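The Fork Lessons

By Oleksandra Hrytsenko

Most mornings in Jorkport, Kumiko Kudo spends her first hour moving forks. She sits at a bench on the second floor of an old net warehouse with a small arm in each hand, and two larger arms on a table copy what she does. When she closes her fingers, a gripper closes. When she hesitates, it hesitates too, and that goes into the record with everything else.

Kudo works for Piltico, a company of 11 people that wants to sell robot arms to cafeterias and hospital kitchens. The job she is teaching is cutlery sorting. A person can learn it in the time it takes to point at the baskets. The robot gets 1000 demonstrations, and when I visited in August the count on the whiteboard stood at 222.

"I was a dental technician before this," she said. "Same posture. Same sore neck."

The method is old in outline. Someone drives the arms through a task while the cameras and the joint positions are saved. A program called Jimus then trains on those recordings and tries to produce the right motion by itself. Piltico tried writing out the steps by hand first. Luuk Hoekstra, who wrote most of them, keeps the code in a folder he no longer opens. It worked on one kind of spoon, lying flat, facing the same way.

"Plastic is bad for us," Hoekstra said. "It's light, so if you touch it wrong it slides. It's shiny, so the camera sees a white spot where the fork should be. And two of them will stack together and look like one."

So the operators are told to vary things. The baskets are shifted a little between runs. Pieces are laid down at new angles, some crossing each other, some under the arm. The rule that takes longest to learn is that a fumble should stay in. If Kudo knocks a spoon sideways and then picks it up, the recording is kept, and Jimus has a recovery to learn from. If she drops it on the floor, the run is thrown out.

There are two operators on the project. The other, Hsiu-ying Chou, works afternoons and is faster. Her recordings caused trouble early on. She likes to pinch a fork near the neck, and Kudo takes it halfway down the handle. Trained on both, the arm would head for a point between the two, stop, and close on air. They spent a week agreeing on a grip. Chou says she gave up more than Kudo did. Kudo did not dispute this.

I asked to try. The hand controls are lighter than they look, and the first surprise is depth. Watching the table through the head camera, I brought the gripper down well behind the spoon I wanted, twice. The wrist camera helps once you are close, but then you lose track of the baskets. Kudo watches one view on the way over and the other on the way down, and switches between them so quickly that I couldn't catch her doing it. I got one spoon across in the time she does four. My run was not saved.

Lok-yiu Yeh, who runs the company, is careful about what has been achieved. In the last test before my visit, the arm was left to sort by itself and got 37 pieces into the right basket before it needed help. Then it gripped the rim of the basket along with a knife and lifted both. Yeh wants a full tray from a working kitchen done without a hand on the controls, and she has one kitchen, a lunch place called Tang three streets away, that has agreed to let her try.

The owner's main question was whether it would be louder than the dishwasher. It isn't. From across the room the arms make a faint whine on the way out and a click when the fingers meet. By noon Kudo had stopped for lunch and Chou was already adjusting the chair.

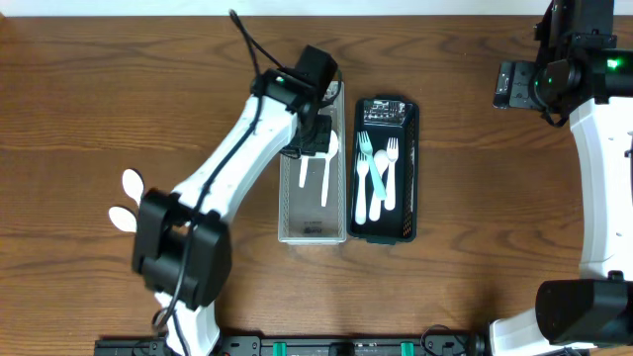
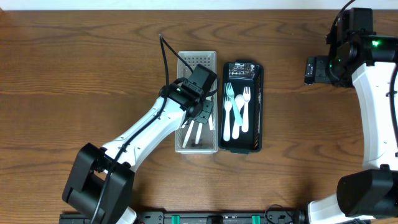
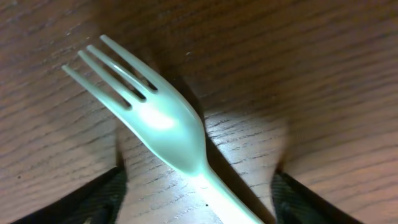

Cutlery sorting at Piltico, Jorkport. First two: the left gripper at the clear basket, with the black basket beside it. Last: a fork as the wrist camera sees it.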